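Saturday gripper thread! Hairbrush into the plastic basket, take one of many. Long one, grab a coffee. 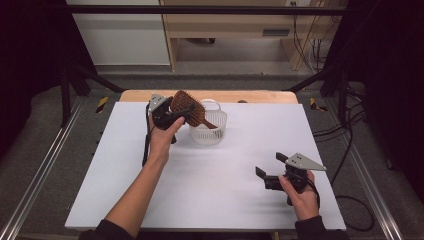

1/ So the thing I've been stuck on all of June is time. I had wrist poses coming in at 90 Hz and head video at 24 fps, and Bogale (my little sync tool, yes I named it, no I won't explain) was pairing every video frame with the nearest pose and calling it a day.

2/ Which is fine when your hands move slowly! But the moment you swing a brush over toward a basket, nearest pose can be a few milliseconds early on one frame and late on the next, and the policy learns this tiny shiver. I blamed the controller for two weeks. Sorry, controller.

3/ Fix part one: interpolate. Positions get plain linear, rotations get slerp, and PLEASE check the sign of your quaternions before you slerp. I had one left-hand track doing a full backflip between two frames and the loss curve barely noticed.

4/ Fix part two was the real one. The video stamps were from when the frame landed in the queue, and the pose stamps were from the device. Constant offset of 62 ms on my setup. I found it by waving the gripper up and down and cross-correlating the two speed curves. Ten minutes of work, after two weeks of grumbling.

5/ Re-exported the whole Doveck set overnight, 3000 clips. Only the timestamps changed, same network, same everything. Predicted paths over the basket look so much smoother in the viewer, I kept scrubbing back and forth just to stare at them.

6/ Still ugly: the release. My open/close label is a hard threshold on finger width, and a skinny brush handle closes to a totally different width than a sponge does. Thinking of predicting width directly and dropping the label. If you've tried that, tell me how bad it got.

7/ Someone asked about Nestton for replay. I like it, but it drops the second wrist track if the two start at different times, so I pad the late one with its first pose and a "not valid" flag. Then mask the flag in the loss!! I forgot that once.

8/ Sync script is going up in the Jundetico repo tonight after I clean out the swearing in the comments. Next up is the width thing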